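Kann ein Greifer schon den Tisch abwischen? So probieren Sie es selbst aus

Von Anju Nautiyal, 14. Aug. 2022

Seit ich in der kleinen Werkstatt in Mesmont mithelfe, werde ich bei jedem Familienessen gefragt, wann die Maschinen endlich den Abwasch und am besten gleich die ganze Küche übernehmen. Meine ehrliche Antwort lautet: ein bisschen was geht schon, und vieles, was uns lächerlich leicht vorkommt, geht noch überhaupt nicht gut. Am schönsten sieht man das am Tischabwischen, und deshalb zeige ich Ihnen hier, wie wir diese Aufgabe vormachen, aufzeichnen und bewerten. (Ein bisschen Geduld brauchen Sie, eine Kanne Tee schadet auch nicht!)

Was Sie brauchen

Einen Handgreifer mit zwei Fingern
Einen hellen Tisch, gern einen mit Gebrauchsspuren
Ein weiches Tuch, 30 mal 30 Zentimeter
Krümel, zum Beispiel von Zwieback

Schritt 1: Tisch leer räumen und ansehen

Nehmen Sie alles herunter und schauen Sie sich die Platte in Ruhe an. Kratzer und Macken dürfen bleiben, die sind sogar willkommen. Wir Menschen fahren einmal mit dem Finger darüber und wissen, ob da Schmutz klebt oder die Oberfläche beschädigt ist. Ein Programm, das nur Kamerabilder kennt, wischt an so einer Stelle womöglich ewig weiter. Notieren Sie sich also, wo die Macken sitzen.

Schritt 2: Den Greifer ansetzen

Öffnen Sie die Finger und führen Sie sie langsam zur Platte hinunter, beide möglichst auf gleicher Höhe. Mein Kollege Pankaj Nishad drückt am Anfang immer zu fest, und dann rutscht später das Tuch weg. Üben Sie das Ansetzen ruhig erst einmal ganz ohne Tuch, bis Sie ein Gefühl für den Abstand haben.

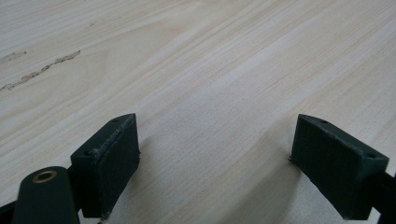
Schritt 3: Tuch fassen und wischen

Legen Sie das Tuch locker gerafft hin, greifen Sie es in der Mitte und ziehen Sie es in geraden Bahnen zu sich heran. Eine Vorführung sollte höchstens 60 Sekunden dauern. Machen Sie 8 Durchgänge und verteilen Sie die Krümel jedes Mal anders, auch einmal direkt neben einem Kratzer.

Schritt 4: Ehrlich bewerten

Schreiben Sie nach jedem Durchgang auf, ob Krümel liegen geblieben sind und ob das Tuch verrutscht ist. Lassen Sie missglückte Versuche bitte in der Liste stehen, auch wenn es wehtut. Wenn später ein Roboterarm dieselbe Aufgabe bekommt, gelten für ihn dieselbe Zeit und dieselben Krümel, und ein hineingreifender Mensch beendet den Versuch.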